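업무일지

작성일: 11/21/22
작성자: 생활지원실
대상 공간: 본관 1층 식당

1. 당일 업무 개요

금일은 연말 물품 정리의 첫 단계로, 식당에 모아 둔 기증품과 보관품을 분류하는 작업을 실시하였다. 당초 창고에서 진행할 예정이었으나 창고 조명 교체가 지연되어 식당 식탁을 작업대로 사용하기로 하였다. 점심 식사 정리가 끝난 뒤 작업을 개시하였으며, 저녁 배식 준비 전까지 식탁을 비워 주는 조건으로 조리실의 양해를 구하였다.

지난 June 정리 때에는 상자에 품목을 표기하지 않은 채 선반에 올려 두어, 이후 물품을 찾을 때마다 상자를 모두 내려야 하는 불편이 있었다. 이번에는 상자를 봉하기 전에 내용물을 목록에 먼저 기재하고, 목록 사본을 상자 안쪽에 넣는 방식으로 변경하였다. 목록 양식은 Notburga Hämmerli 선생이 작성한 것을 그대로 사용하였다. 다만 비고란이 좁아 두 줄 이상 기재하기 어려우므로 다음 인쇄분부터는 칸을 넓혀 줄 것을 요청하였다.

2. 분류 작업

전체 보관품은 약 200점으로 추정되며, 금일 그중 70점의 기재를 마쳤다. 의류와 침구는 세탁실로 보내고, 문구류는 학습실 서랍으로 옮겼다. 식기 가운데 이가 빠진 것은 별도로 모아 폐기 대상으로 정하였다. 남은 잡화와 장난감은 성격이 일정하지 않아 분류에 시간이 가장 많이 소요되었다.

장난감과 소품은 테두리가 붉은 큰 종이 상자를 열어 둔 채 함께 담기로 하였다. 곰 인형은 부피가 커서 세워 두면 덮개가 닫히지 않을 우려가 있으므로 옆으로 눕혀 담는 것을 원칙으로 하였다. 꽃 모양에 가까운 분홍색 소품과 연두색 계열의 포장물 등 작은 물건은 인형 주변의 빈 공간을 이용한다. 구겨진 반투명 비닐류는 완충재로 다시 쓸 수 있는지 확인한 후 존치 여부를 결정한다.
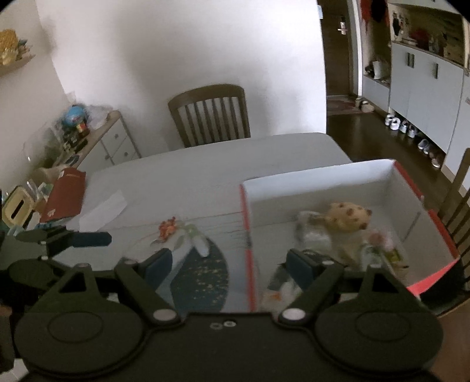
3. 협의 사항

Diễm Vương 선생은 봉제 인형을 다른 소품과 한 상자에 보관할 경우 꺼낼 때 작은 물건이 딸려 나와 분실될 수 있다는 의견을 제시하였다. 타당한 지적으로 판단되나, 현재 확보된 큰 상자의 수량이 충분하지 않아 금일은 혼합 보관을 유지하기로 하였다. 대신 작은 물건은 봉투에 한 번 더 담고, 봉투 겉면에 품명을 적기로 합의하였다.

인형류의 세탁 시점에 대해서도 논의가 있었다. 보관 전에 세탁하자는 의견과 배부 직전에 세탁하자는 의견이 나뉘었으며, 겨울철 건조 공간이 부족한 사정을 고려하여 후자를 택하였다. 본인은 보관 전 세탁이 바람직하다고 생각하나, 건조대를 복도에 내놓을 수 없는 실정이므로 결정에 따르기로 한다.

4. 물품 신청

상자 및 봉투가 부족하여 다음과 같이 신청서를 제출하였다.

보관용 종이 상자(대): 10개
투명 봉투(중): 46매
품명 표기용 라벨: 1권
포장용 테이프: 2개

라벨은 지난번 사용한 제품의 접착력이 약해 선반에서 떨어지는 일이 잦았다. 이번에는 종이 표면에 잘 붙는 제품으로 구매하여 줄 것을 신청서 하단에 명기하였다. 상자의 경우 규격이 서로 다르면 쌓아 올리기 어려우므로 동일 규격으로 통일할 것을 아울러 요청하였다.

5. 식탁 원상 복구

작업 종료 후에는 식탁을 물걸레로 한 번, 마른걸레로 한 번 닦았다. 상판의 색이 밝아 테이프 자국이 쉽게 눈에 띄므로, 앞으로는 식탁 위에서 테이프를 자르지 않도록 한다. 의자는 배식 동선에 맞추어 다시 배열하였고, 조리실의 확인을 받은 후 퇴실하였다. 당일 폐기물은 종이류와 비닐류로 나누어 후문 수거함에 배출하였다.

6. 익일 계획

오전에는 세탁실로 보낸 침구의 수량을 목록과 대조하고, 오후에는 남은 잡화의 기재를 계속한다. 창고 조명 교체 일정은 시설 담당 부서에 다시 문의할 예정이다. 교체가 완료되는 대로 기재를 마친 상자부터 창고 왼쪽 선반 하단에 입고한다. 인형이 든 상자는 눌리지 않도록 맨 위에 적재하고, 그 위에는 다른 물건을 올리지 않는다.

식당 열쇠는 당직실에 반납하였다.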